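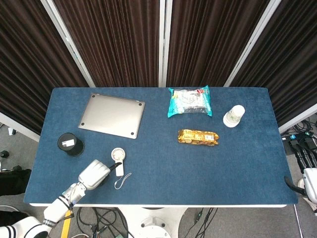 I finished the third Skotard novel at two in the morning and had to wait eleven months for the fourth, and I want to say something in favor of that wait.

Lucyna Jasińska writes long. Each book runs past 600 pages, with river maps in the front and a cast list I keep a thumb in, and when one ends (usually on a boat, usually in fog) my group chat goes wild. Precious Ambrosio had a theory about the ferryman's daughter that ran to 50 messages. She was wrong about nearly all of it, and it was still the best reading I did that spring!

People tell me they won't start a series until the last book is out. I get it. I've been burned too — I'm still waiting on the end of Ernuvach, and Demyd Sirko has been quiet for a long while. But a finished series is one you read alone, at a gallop. I read all of Barkico in a single January and loved it, and today I couldn't tell you which book the flood is in. I could recite you whole pages of Skotard, because every gap sent me back to the beginning to hunt for clues.

There's a practical side as well. Publishers look hard at how the first two books sell before they commit to more. If a writer's natural readers are all politely waiting for book five, there may never be a book five. A first volume bought in its first month is a vote, and it's the only one we get.

So go pick up something unfinished. Try a small fantasy, a mystery with a detective who has one case behind her, a space opera that promises seven volumes and has delivered one. Read it slowly, argue about it with whoever will listen, and make your bad guesses in public. I have mine for Skotard five already, and it involves the lighthouse, the missing brother, and a letter in book one that I'm sure was never opened.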